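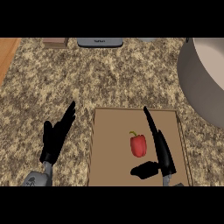 Magalhães Cup pit stop timings: README

Posted Thursday, July 13, 2023 by Ivone Guerra
4 comments | 11 shares

What's in the folder

Pit stop times for the Magalhães Cup, the endurance series for small touring cars that runs at Pravholm and Grernska. One row per stop. The original sheets came from the series office as scans and were typed up by me and Ronaldo Rezende over a couple of winters. Ronaldo did Grernska, I did Pravholm, and we swapped for the checking.

I should say up front that I don't fully trust these numbers, and I've typed in half of them. People have been using an older copy of this file to argue that one team or another has the fastest crew in the paddock. Please read the part on timing before you do the same.

Files

stops.csv is the main table.
races.csv has one row per race, with the circuit, the scheduled length and whether it was stopped early.
entries.csv links car numbers to teams. Car numbers get reused from one season to the next, so always join on season and number together.
notes.txt is everything that was scribbled in the margins of the sheets, typed as found. Some of it is rude.

Columns in stops.csv

season – the year the season started. The December round belongs to the season it closes.
race_id – matches races.csv.
car – number as painted on the door. Leading zeros are kept, so read it as text.
lap – the lap on which the car entered the lane, as counted by the marshal at pit entry. It can disagree by one with the official lap chart, and I have left it that way.
lane_time – seconds from the pit entry line to the pit exit line.
box_time – seconds stationary. Blank for a lot of rows.
fuel – Y, N or blank. Blank means the sheet didn't say. It does not mean no fuel.
driver_change – same rule.
source – P for the Prukik printout, H for hand timed.
flag – see below.

How the times were taken

The series has used the Prukik timing system for lane times at both circuits, with loops buried at entry and exit. The printouts go to three decimals and everybody quotes three decimals. I can't find any record of the loops being checked after Pravholm resurfaced its pit lane, and the lane times there get quicker straight after that work by more than I'd expect from better tar. Maybe the crews all improved over one break. I have my doubts. Until someone shows me a measured distance between the loops before and after, I would not compare Pravholm times across the resurfacing at all.

Box times are worse. They were taken by a person with a stopwatch standing at the wall, and different people had different ideas of when a car has stopped. Some started the watch when the wheels stopped turning and some when the jack went in. The sheets don't say who was holding the watch. I've kept the tenths since that is what was written down, but if you rank teams on a gap of two tenths you are ranking stopwatches.

The minimum stop rule

For part of the period there was a minimum lane time for any stop with refuelling. The series called it a safety measure, and perhaps it was. It also means that most refuelling stops in those seasons are bunched just over the limit, and tell you how well a crew chief could count. They say very little about how fast the crew could work. The column min_rule in races.csv is 1 where the rule applied. Leave those races out of any speed comparison. I've seen two charts that left them in and drew a lovely tight curve through them, with a paragraph underneath about professional standards in the paddock.

Flags

0 – nothing odd.
1 – penalty served during the stop, so lane_time includes the hold.
2 – repair. Taken from the sheet where it was marked.
3 – safety car on track when the car entered.
4 – typed value uncertain. Usually a 1 that could be a 7.
5 – one of us thinks it's wrong and the other doesn't. Ronaldo insisted on keeping these in. I would have dropped them.

Flag 2 is certainly incomplete. A lane time over 10 minutes with a flag of 0 was almost surely a repair that the marshal didn't bother to mark, and I haven't changed it, as I wasn't there. Filter those yourself and say that you did.

Cleaning

Very little was done on purpose. Decimal commas were turned into points. Times written as minutes and seconds were turned into seconds. Rows where the car number couldn't be read at all were removed from stops.csv and put at the end of notes.txt. Where a sheet gave two times for the same stop, we kept the printed one and put the other in the notes.

We did not fill in missing values. An older version of this file (the one without a source column) had blanks in box_time replaced with the team average. I don't know who did that. If your copy has no blanks in box_time, throw it out and download this one.

What's missing

Grernska lost the sheets for its first wet season, and the club's answer to my letters was that they may turn up. Field sizes vary too. Some early rounds had only 16 cars, which makes any table of "most stops won" look grander than it is.

There is nothing here on tyre compounds. Teams reported their own and I don't believe them.

Uses I'd be comfortable with

Looking at when cars stop, by lap, within one race. Comparing lane times within one circuit in one season, without the minimum rule, flag 0 only. Teaching someone how to handle blanks.

Uses I wouldn't

Naming a fastest crew of all time. Predicting results. Costing anything. A fellow wrote to me wanting to work out what each second in the pits was worth in prize money, and I told him there was 2000 for a class win and 3000 for an overall win in the seasons I could find, and that the file couldn't carry him any further. He went ahead regardless.

Licence and credit

Free to use and copy. Credit both typists. If you alter the values, please change the file name so that your version doesn't come back to me with questions attached.

Corrections

Send the race, the car, the lap and a scan or photo of whatever paper says otherwise. I don't take corrections from memory, including from drivers. Especially from drivers – they all remember shorter stops.

Contact | Copyright Ivone Guerra and Ronaldo Rezende | Back to top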